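# Sorting the Paper at the Grinura Reading Room

02/04/2020

The carrels at Grinura were put in a few years back, when the Soltilik building stopped being offices. There are 23 of them along two walls, each with a white desk, a partition and a power cover set into the top. They were meant for reading. For the past few weeks they have also been used for going through old handouts, drafts and loose printing that had piled up in the supply closet.

The rule for the job is simple. One carrel, one stack at a time. Printed on one side and clean on the other goes to scrap. Printed on both sides goes to recycling. Anything with a name or an address on it goes to the shredder. Blank sheets go back in the printer unless they have been punched, and the punched ones are kept for binders.

Most of the paper is kept in whatever was on hand when it came in. Gift boxes are good for this. The lids are shallow, the corners are stiff, and letter-size sheets usually fit with a little room to spare. A thick stack is heavier than it looks, so it is better to move it in the lid with a hand on each side.
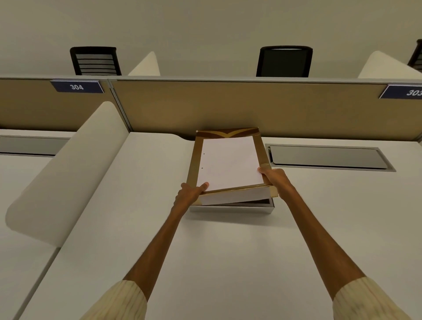 Boxes that don't hold their shape get flattened and put out with the cardboard. The good ones stay in rotation. We had 18 at the start and lost a few to split corners, mostly the tall kind that people like to overfill. A ream and a half is too much for any of them.

Shallow trays work better for the sorting itself. Two side by side at the back of the desk is enough for one person, and the front half stays clear for squaring up the edges. Tap the long side first, then the short side. If the stack is fanned or bent a little before tapping, the sheets let go of each other and line up faster. Old paper from the closet sticks more than new paper does.

The printed stacks take longer than the blank ones. It is hard not to read them. A lot of it is travel and culture material from the Vidal evening course, with passages on small towns and slow living, and some of it runs to several copies of the same page. One copy of each goes in the Itadell folder and the extras go to scrap.
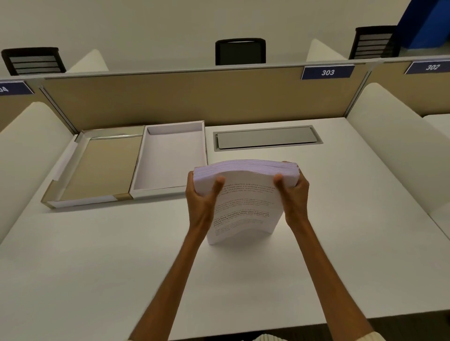
A reader who used to take the Vidal course wrote to ask that the handouts not be thrown out until former students had a chance to look through them. The reader was missing the second half of the unit on village festivals and thought other people probably were too. The note also said the page numbers changed between the fall and spring versions, so two sheets that look like copies may not be.

That last point was useful. The folder now has a divider for each term, and nearly 200 sheets have been moved back out of scrap to be checked again. The folder will be on the shelf by the door until June. Please put pages back in order - the numbers are at the bottom right on the fall set and at the top on the spring set.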